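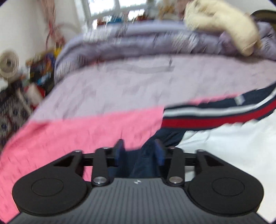
What should go on the lunch board once the asparagus is finished? The barley and smoked trout plate, with the dill dressing left sharp.

16/04/2024 -- test kitchen, Sernitz

Really pleased with today! Third go at the barley and it finally eats like a restaurant dish. Toasted it dry for 8 minutes, then simmered in the trout stock for 37. Grains still have a bit of chew. Shona had two bowls and wants it on before August.

Dressing: 50 g dill, 4 spoons of cider vinegar, oil by eye (sorry Nasrin, I'll weigh it next time). Cameron Tawhiri thought it was too sour on its own but fine -- lovely, even -- once the fish was on.

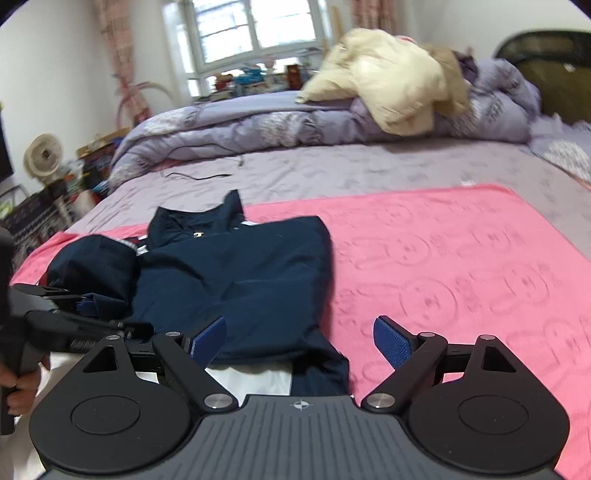
The rye crumb still needs work. It went soft under the dressing before Brodie had sat down with his plate, so try frying it in butter and sending it out in a side dish. Also try the darker loaf from Sutcliffe.

Plates: the wide grey ones make the portion look mean. Go back to the small bowls.

Ask Nasrin for the trout price per side, and whether they'll leave the skin on.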